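FOR IMMEDIATE RELEASE
8/6/19

Skellach opens its equipment planning program to small packaging shops

Contact: Antonina Boiko, Skellach press desk

Hi, Antonina here. I run planning and purchasing at Skellach, and I also write our press releases, so you get me instead of a quote from me. We're opening up our equipment planning program, Solton, to small packaging and refill shops that are thinking about their first automated station. Until now we only ran it for our own sites. Sign-up is open as of this release.

What Solton does is pretty plain. You tell us which jobs eat up your people's hours, we work through those jobs by hand with you, and at the end you get a written equipment plan with a budget attached. We don't sell robots and we don't take a cut from anyone who does. You pay a flat fee of $2,782 per plan, and the plan is yours to take to whatever vendor you like.

I got into this because of a purchase I'd like to have back. A few years ago I signed off on a station for one of our lines after reading a very nice brochure (it was a really nice brochure!) and seeing one demo. The price on the quote was fine. Then came the mounting rails, the spare jaws, the second set of cables, the table we had to replace, and the training time I'd budgeted at zero. I had a line in my spreadsheet called "misc" and by the end it was the biggest number on the page. So in Solton there is no misc line. Every plan has separate rows for fixtures, grippers, cabling, floor space, spares and people's time, and if we don't know a number yet we leave the row blank and say who has to find it out.

The part I like best is the hand work. Before we price anything, we go through the job with hand-held grippers, one in each hand, using the containers the shop already buys. Small flip-top jars come up over and over. Everybody assumes a jar is easy, and then you get into questions like which side you hold it from, what the lid does while you're holding it, and how much room two jaws need when they come at something that small from both sides. Those answers change what you buy. One gripper or two is a big budget question, and I would much rather have it settled at a table before the purchase order goes out.

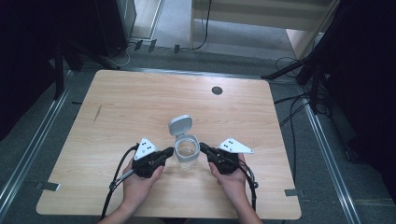

Two hand-held grippers and an open flip-top jar on the work table at Skellach.

Our first outside customer is Valdovinos, a family business that fills and labels balms and bath salts. Xóchitl Carrillo looks after operations there and she came in with a number already in her head for a two-arm station. She left with a plan for a single arm and a better fixture for holding the jars, and a second phase that only kicks in if orders keep growing. "I wanted the big one, I'll admit it," she told me. "But I could walk my dad through every row of this plan, and that's how it got approved." They placed their order in June. I can't tell you how the station is doing yet – it hasn't been delivered.

Now for the practical stuff. A plan takes 2 visits, one at your shop and one at ours. Please bring your real containers, lids included, and bring more than one of each. Bring the person who does the job now, too, even if it means closing a bench for the day. For the shop visit we'll measure the floor space, check the power and look at where the cables would have to run, so clear a path to the wall if you can. Shops that fill roughly 4,000 units a week seem to get the most out of it, but we'll talk to smaller ones.

We keep our price lists for fixtures and accessories in a tool called Jellia, and every Solton customer gets access to their own copy. It's 101 rows right now and I update it myself. If you find a row that's out of date, tell me and I'll fix it.

To ask for a spot, write to the Skellach press desk and put "Solton" in the subject line. Reporters who'd like to sit in on a session are welcome at our site, with notice. I'll be the one answering.

About Skellach
Skellach packs and refills household and personal care goods for small brands and plans equipment purchases through its Solton program.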